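Pouring tests at Drenmont paused after gripper fault

Drenmont has suspended unattended pouring trials at its handling lab after a gripper lost holding force while carrying a measuring pitcher. The fault occurred on Wednesday during an evening run. No injuries were reported.

The arm, a bench-mounted unit with a two-finger gripper, was repeating a routine in which it picks up a clear plastic pitcher, moves it over a tumbler and tilts it until the contents have been transferred. According to a notice sent to lab users, the fingers opened slightly during the tilt. The pitcher rotated in the grip and struck the table. The arm did not stop. It completed the motion and began the next cycle before an operator pressed the stop button.

Shona Cairns, who leads testing at Drenmont, said the loss of force was traced to the finger drive, which had been in service for about 3,000 cycles. The supplier, Lesen, specifies inspection of the drive belt every 3,000 cycles. The inspection was due that week and had not been carried out.

"A worn belt is a maintenance item," Cairns said. "The part we are treating as a safety matter is that the controller saw the finger position change and carried on."

The controller compares measured finger position with the commanded value and should halt the arm if the two differ by more than 2 mm. Logs show that the limit was exceeded. The check had been switched off in the pouring program during earlier tuning, when soft-walled containers were causing false stops, and the setting was saved with the program. It did not appear on the start screen.

Prustance, the contractor that wrote the pouring program, has issued a revised version in which the check cannot be disabled outside manual mode. Ruairi MacKinnon, an engineer with the company, said the new version also stops the arm if the gripper motor current drops during a tilt. False stops with flexible containers are expected to increase, and users will need to set the grip width separately for each container type.

Attended runs may continue at reduced speed with dry contents only. Drenmont has asked that an operator remain within reach of the stop button for the full run. Unattended work will resume after 2 inspections, one by Lesen on the gripper and one by Drenmont on the stop circuit. No date has been set for either.

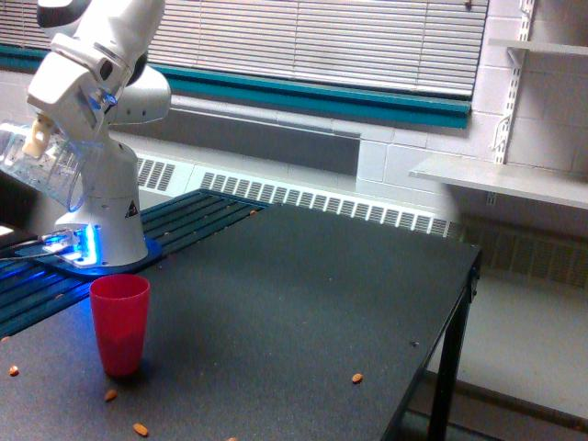
Notice to users of other benches

Programs copied from the pouring bench may carry the same setting. Check the position limit before the next run and report any bench where it is off to the test desk.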